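Open Day at the Hamel Handling Laboratory: An Interview with Chae-won Koo

27 March 2021

The Hamel Handling Laboratory opened its doors to members of the public, local employers and students for its annual demonstration of robotic picking and packing. Places were limited to 300 and all were taken before registration closed. During a pause between the morning and afternoon sessions, the head of the laboratory's retail programme, Chae-won Koo, spoke to the Institute's newsletter about the work on show and what the laboratory hopes to learn from it.

The programme, known as Julum, began in September with the support of Brilik, a grocery wholesaler. Its purpose is to find out how well a general-purpose robot arm can carry out the ordinary tasks of a small shop: taking goods from a shelf, sorting fruit and vegetables, and filling a customer's bag. The control software, Melta, is written by the laboratory's own staff.

Ms Koo was asked first why the laboratory had chosen groceries. "We looked at several kinds of work," she said. "Parcels were the obvious choice, and a good deal has been done with parcels already. A parcel has flat sides and does not mind which way up it is. Groceries are a far more mixed set of things. You have a packet that is mostly air, then a piece of fruit that bruises, then something with an awkward skin, and they all have to be dealt with by the same hand."

She added that the demonstration area had been laid out to resemble a corner of a shop, with shelving and baskets of the sort that can be bought anywhere. "It would be simpler for us to design special containers. Our partners were clear from the first meeting that they would not be replacing their shelves, and I think that was a fair position."

The conversation turned to the bags themselves. Visitors at the morning session had asked many questions about them, and several had expected the fruit to be the harder part of the task. Ms Koo said that this was a common view.

"Fruit keeps its shape while you decide what to do with it. A cloth bag does not. The opening moves, the handles fall across it, and the arm has to work out where the gap is before it can put anything in. A person does this without thinking, usually with the other hand holding the bag open. Much of our past six months has gone into handles. I did not expect to be saying that when I took up the post." 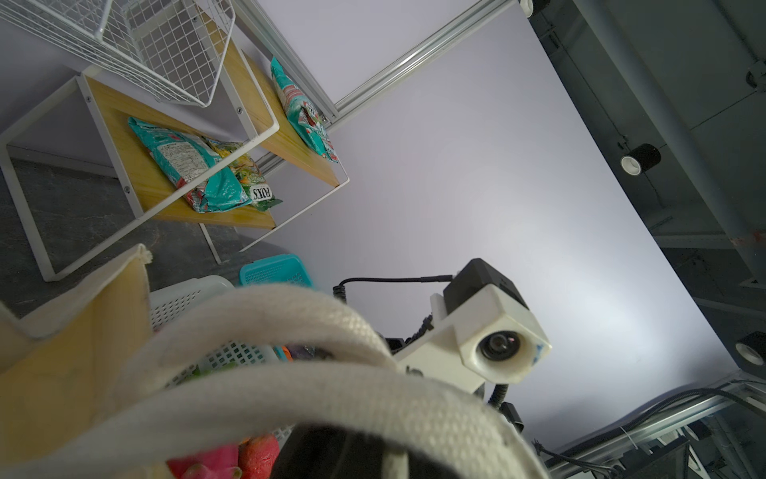
The laboratory keeps a record of every attempt made by the arm, whether it succeeds or fails. In the first phase of the programme 1490 attempts were logged, of which 985 were judged to be complete. An attempt is counted as complete only when the item has been placed without damage and without help from a member of staff. Asked whether she was content with that result, Ms Koo was cautious.

"It is a fair start. I would ask people not to read too much into one figure, as the easy items are in there with the difficult ones. Snack packets brought the total down at first — the fingers would close on the loose end of the packet and lift nothing but a corner. Round fruit did better than we had thought it would. We publish the failures alongside the successes, and I would encourage anyone who is considering a system of this kind to ask the supplier for both."

A good part of the discussion concerned cameras. Melta relies on several views of the work, including one from close to the gripper, and combines them before each movement. Ms Koo explained that a view from the gripper is valuable in the last moments before contact, when a more distant camera may be blocked by the arm. It has its own drawbacks. The picture tilts as the arm turns, and whatever is nearest tends to fill it.

"Students often find those pictures confusing when they join us," she said. "After a week or two they stop noticing. We do ask every new member of the team to sit and label a set of them by hand, 529 in all, so that they understand what the software is being asked to make sense of. It is not a popular task, but I did it as well."

Several of the employers present had raised the matter of jobs, and the question was put to Ms Koo directly. She replied that the laboratory had no wish to avoid it. In her view the arm was at present much slower than a trained packer, and Brilik had taken part chiefly with early-morning work in mind, for which it finds it hard to recruit. She accepted that this could change. The Institute will hold a separate meeting for shop staff and their representatives, at which the laboratory's results will be presented in full.

On the next stage of Julum, Ms Koo said that the team would turn to packing order, so that heavier goods go into the bag before soft ones. Work on chilled goods has been put off until the gripper pads have been tested at low temperatures.

Schools and employers who were unable to obtain a place may apply in writing to the laboratory office for a visit during the summer term. Groups are asked to state their numbers and any access needs when they apply.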